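Can I bring my prescribed cannabis oil back into the country after a trip? 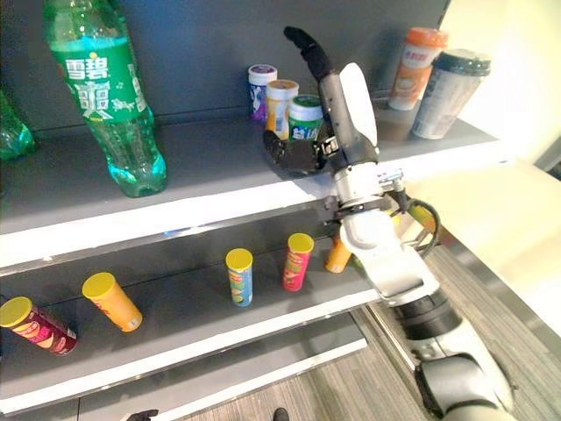 Asked by Maltholm_Mick, September 29, 2024

I have a private prescription for cannabis oil, all above board, from a clinic I pay more than my gas bill. In July I moved house and the clinic, Avach, carried on posting it to the old address, where I assume the new owners are sleeping very well. That is a separate moan. What I want to know is about travel. I keep mine in the garage, and I like to think of it as a perfectly ordinary household item, but I gather the border people take a different view. I am going away for 13 nights to see my sister, who lives abroad, and I would like to take the oil out and bring it home again without becoming a local news story. The clinic says "check with the country". The country's website says "check with your clinic". I have now been round that loop more often than the ring road. Has anyone done it, and what did you carry?

The bottle is 20 ml, if that matters. I am also told I need a letter but not who from, what it says, or whether it has to be stamped by somebody with a stamp.

Paweena Thammasiri

There are two lots of rules and people always muddle them up, so take them one at a time.

Leaving and coming home. For a personal supply under three months you don't normally need a licence from the Home Office, but you do need to be able to prove it's yours. That means a letter from whoever prescribes it. It should have your name on it, where you're going, the dates you're out and back, the name of each medicine, the dose and the total amount you're carrying. It should be signed by the prescriber. The receptionist being lovely does not count, and I say that having tried it.

The other end. This is where it gets hard, as your letter is worth exactly what that country says it's worth. Some accept it, some want a form filled in beforehand, and some will treat you as a smuggler with nice handwriting. Don't go by what your sister's neighbour reckons. Write to the embassy, by email, and ask them to reply by email, so you have something to print. Mine took 32 days and the answer was two lines long, but they were two good lines.

Don't forget anywhere you change planes. If you have to collect your bags and go through customs in the middle, you're in that country as far as they're concerned and their rules apply.

Things I carry:
The letter, and a copy in the other bag
The pharmacy label, still stuck to the bottle
The repeat slip
The embassy's reply
The original box, even when it's gone soft at the corners

Put it all in your hand luggage. If the oil is under 100 ml it can go in with your toothpaste, and if anybody asks, hand them the letter first and the bottle second. I've been asked once. The man read the whole letter, including the address of the clinic, and wished me a good holiday.

One more thing, about the garage. Read the label for the storage temperature and keep it locked up if you have children about. Mine was meant to be under 25 degrees and I don't know a garage that manages that in July.

suksawat_fan2

just put it in a shampoo bottle mate, never had a problem

Evow

Please don't do what the person above says. Taking it out of the labelled bottle is the quickest way to turn a legal medicine into a long chat in a small room. It also makes your hair smell.

I agree with nearly all of what Paweena wrote. I'd add that you should ask the clinic for the letter well ahead. Mine charges for it and says five working days, by which it means it will start thinking about it on the fifth. Check the dates on it when it comes. My first one had me returning home the day before I left, and I had to send it back.

If the embassy says no, believe them. Ring your prescriber and talk about what you can do for the 13 nights, and don't just stop taking it off your own bat. Some people get offered something else for the trip. I ended up having my sister come to me, and she stayed for longer than that.

Maltholm_Mick

Thanks both. Have emailed the embassy and got an automatic reply telling me to check with my clinic.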